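Please Stop Improving the File Manager

I have used the same file manager for 13 years. It is called Poltier, it was made by a small firm called Dernley, and for most of that time I would have struggled to tell you anything interesting about it. It had two panes. You put files in one, you looked at the other, and you dragged things across. When you renamed something, it was renamed.

In March it updated itself. The new version opened on a page titled Home, which contained a greeting, a search box, and a panel of files it thought I might like to revisit. The first was a tax form. The second was a screenshot of the tax form. My two panes were still available under a menu labeled Classic Experiences, next to a small icon of a clock, which I took personally.

The release notes were cheerful. Files could now be given moods. Folders had cover art. There was a sidebar called Flow, and I have opened it several times without learning what it does, though each time it has congratulated me on getting started.
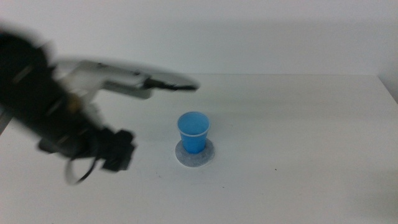 What bothers me most is the speed. The old version opened before my finger had left the mouse. The new one shows its logo, then a gray outline of a window, then the window, then a message saying my window is ready. I keep a folder of 3,000 scanned receipts (I know, but they are mine and I like them), and scrolling through it used to feel like riffling a deck of cards. Now each receipt fades in politely, as if it had been waiting backstage. Halfway down, the program stops to ask if I am enjoying the new view.

I wrote to support. They were prompt and very nice, and they told me that the fade had tested well. I believe them. I am sure that if you sit someone in a chair and show them one file fading in, they will say it looks lovely. I would say so too. Try it with the 688th and see how the feeling holds up.

The usual defense is that software has to keep moving or it dies. Some of it does. Security holes need patching, new screens come along, and operating systems change the locks every couple of years and expect everyone to cut new keys. I am happy to pay for that work. I would pay more for it than I pay now, and I'd like someone in the pricing department to write that down. But a company can't easily put "still works" on a banner, so the dull repairs get smuggled out in the same box as the cover art, and you can't have one without the other.

There used to be a plain alternative called Mughal, a tiny thing that fit on a disk with room left over for the files it was managing. Its last few updates each had a one-line note, and the line was usually "Fixes." I thought of it as the high point of technical writing. Then it was bought by a company named Mullstead, which promised that nothing would change, and six months later it had a mascot.
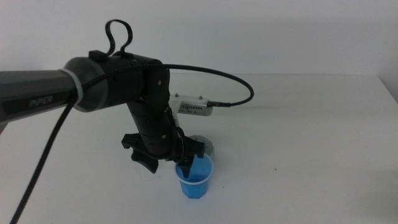
I don't think the people doing this are villains. I have worked in offices, and I know how it goes. A team of clever designers is hired to build a thing, they build it, and then it is finished and they are all still sitting there at nine in the morning with their coffee. Something has to be done with them. Rounding the corners takes a quarter. Squaring them again takes another. By the third year they are down to moods.

My modest proposal is that every mature program ship with a box you can tick, once, during setup. It would say: I am fine, thank you. Tick it and you'd get the security patches and the boring compatibility work, and the buttons would stay where you left them until you died or bought a different computer. The company could still build Flow for everyone who wants Flow. There must be someone.

I have gone back to an old installer I found on a backup drive, which I located, I admit, using the new search box. It took 3 minutes to set up. The two panes came back exactly as I remembered them, slightly ugly, with the delete button a little too close to the rename button. Every morning it asks whether I'd like to update, and I click Later, and it gets out of the way.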